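# Wokis W74 Five-Finger Hand: Slip Fault on Film-Wrapped Tubes

The Wokis W74 is a powered hand for two-arm stations. It fits the Comitz wrist plate and ships with its own cable and strap kit.

**Known fault.** Hands with a serial number below 1766 may report a firm grip on items wrapped in thin plastic film when only the film is held. The fingertip sensors read the bunched film as solid contact. When the arm lifts, the item can slide out of its wrapping and drop. Our Fikach test shop logged 169 false grip reports in about 3000 lifts.

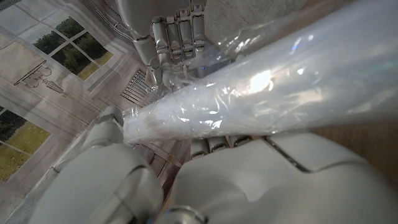
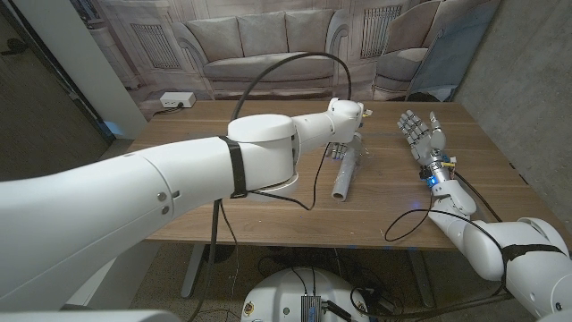 *W74 hands at a table station with a plastic-wrapped cylinder (first) and a white tube on the tabletop (second).*

**What to do until the update is installed**

- Limit wrapped items to two-hand lifts at low speed.
- Keep people clear of the table edge while the arms are powered.
- Check that wrist cables have slack and don't cross the fingers.
- If an item drops, press the stop button before reaching in.

**Fix.** Firmware from September or later compares finger position with sensor load and stops the lift if they disagree. Older hands also need the Lamptey fingertip set, supplied free on request. Bare tubes are not affected.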